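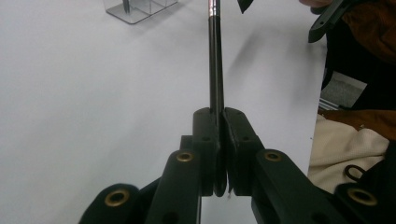
Capítulo 14
Varillas metálicas: identificación, manejo y almacenamiento

El presente capítulo trata de las varillas cilíndricas de diámetro reducido que se emplean en el taller como ejes, guías y elementos de unión. Al concluir su estudio, el alumno estará en condiciones de reconocer los acabados superficiales más comunes, colocar una varilla en posición vertical y registrar su ingreso al almacén.

14.1 Consideraciones generales

Una varilla delgada se flexiona con facilidad cuando se sujeta por un solo extremo. Por ello, antes de cualquier medición se comprobará su rectitud a lo largo de toda la pieza. En las superficies oscuras, el brillo longitudinal sirve de ayuda: una línea de luz continua indica una generatriz regular, mientras que una línea quebrada obliga a repetir la inspección.

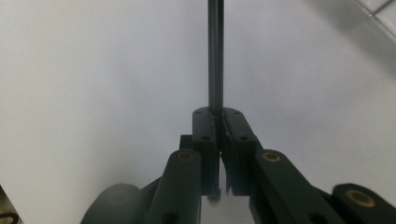 La comprobación se efectuará en dos posiciones, girando la varilla un cuarto de vuelta entre una y otra. Los resultados se anotarán en la ficha 65 del cuaderno de prácticas, elaborada por Chanida Inthanon y Pongsak Wannasri para los talleres de Srisuk.

Términos que se definen en el capítulo: generatriz, flecha, acabado, tolerancia de rectitud.

Conocimientos previos: uso del calibre y lectura de planos acotados (capítulos 3 y 5).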